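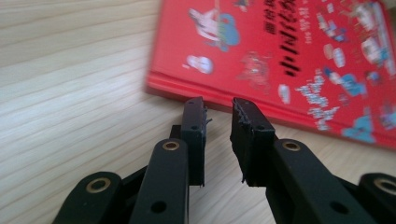
*A red hardcover on a wood-grain table.*

**Open day at the Haugen training center, September 9, 2021**

Haugen opened its electrical training center to employers and school groups for one day, and nearly 90 people signed in before lunch. The center takes 49 first-year apprentices, who split their time between the workshop and the firms that employ them.

The tour began in the wiring hall. Each apprentice has a bay with two plasterboard walls and a ceiling section, and everything in it is wired, tested, stripped out and wired again during the year. Several bays had been left with faults in them so visitors could see how fault finding is taught. One had a loose neutral behind a socket, and it took our group longer than it should have to find it.

The motor control room next door is newer. Draselico supplied the panels in January, and the instructors have been rewriting the exercises to suit. Two of the older benches are still in use for star-delta starters.

After that came a short talk on costs and hours. Apprentices must log 515 hours in the workshop before they sit the first trade test. Employers asked mostly about block release. The center runs it in four-week blocks – smaller firms said they would prefer two. Flurkine, which sends apprentices from its maintenance division, has asked for evening sessions as well, and a trial is planned.

We had 30 minutes in the testing lab, which was too short. Nesomis had a table there with insulation testers and clamp meters that visitors could try on a dead circuit.

Parking is limited and the side gate closes at 4 p.m. Firms that want to place an apprentice in the next intake can pick up forms at the front office.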